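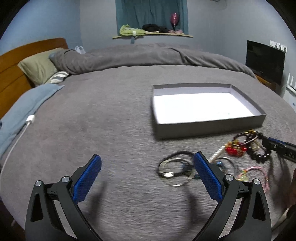

Cable on the gray fleece blanket

Fleece blankets and static, worth worrying about?

plattenbau41
Bought a gray fleece blanket for the guest bed in August and now that the heating is on it crackles every time I pull it back. Humidity in the room is low, I assume. Do I return it or is there a fix? It's a Preltero, 300 gsm, polyester.

mirrin_k
All polyester does that in winter. Wash it on cool, skip the dryer and hang it up. Mine stopped after 2 washes.

shota_sakamoto
Washing helped mine for a week and then it was back. What worked was a cotton sheet between the fleece and the duvet. Fleece on polyester bedding is the worst combination.

dunlop
Just buy wool. I paid 80 for a Shimada throw and it has never shocked me.

mirrin_k
Wool builds up static too if the air is dry enough. And 80 is a lot for a guest bed.

dunlop
It's a lot once. Fleece pills after a year and you buy another.

shota_sakamoto
Mine is six years old and hasn't pilled. Depends on the fleece.

hedgerow
Fabric softener. Half a cap.

mirrin_k
Softener flattens fleece and makes it feel greasy. I'd use white vinegar in the rinse.

plattenbau41
Thanks. The duvet cover is polyester, so I'll try the cotton sheet first and vinegar after that. Keeping the blanket for now.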